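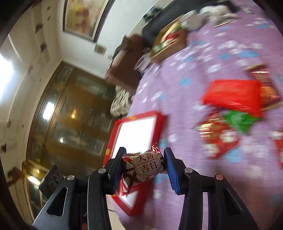 ## Sweets sorted for the Stinden wedding table

Aug 4, 2026

Well, we've made a start on the sweets! Faustine Gilbert and I have been at the table with the purple flowery cloth on it, going through everything that's been handed in for her cousin's wedding tea at the Stinden Rooms, and I can report that we have far more than I thought and that I've got sugar on my keyboard.

The little wrapped ones in red, white and maroon are my favourites. They've got a cream label with a thin gold edge and 大喜吉日 on it in dark red, which Faustine tells me is more or less "a very happy, lucky day", so you couldn't ask for a better thing to find next to your teacup. We want 200 of those for the favour bags, two to a bag, and the rest can go in the bowls.

Everything else is going into the bowls too, and it's a proper mixture. I'd been picturing one sort of sweet in one sort of wrapper (I'm from Pundlow, we had humbugs) but people have been very generous and there's all sorts. Red packets with big white flowers, something long and shiny and red, a green one, and a pink and white one with a bear's face on it that I've already been told is spoken for by the younger guests.

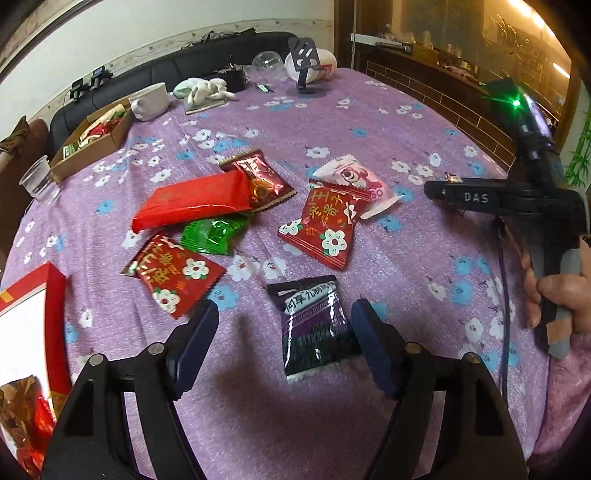 *Part of the mix for the bowls, on the purple cloth.*

Faustine's plan is for the reds to go in the bowls at the top table and the darker packets to be spread along the sides. I said surely people will just eat what's nearest, and she gave me a look, so the reds are going on the top table.

We still need 38 favour bags. The ones from Royer came up short, and the shop in Kandcombe can't get the same red before November, which is no use to us at all. If you've got any small red or gold bags left over from your own do, please bring them along, we really aren't fussy about them matching. Ribbon would be lovely as well, the narrow sort.

Filling starts at 3 in the side room at Stinden. Bring a cushion if you've got a bad back, the chairs in there are murder. There'll be tea, and yes, you can have a sweet while you work, but please leave the 大喜吉日 ones alone until the bags are done. I've had two already and I've been told off for it.

If your packets have nuts in them, pop a note on the bag when you hand it over and we'll keep those in a bowl of their own by the door.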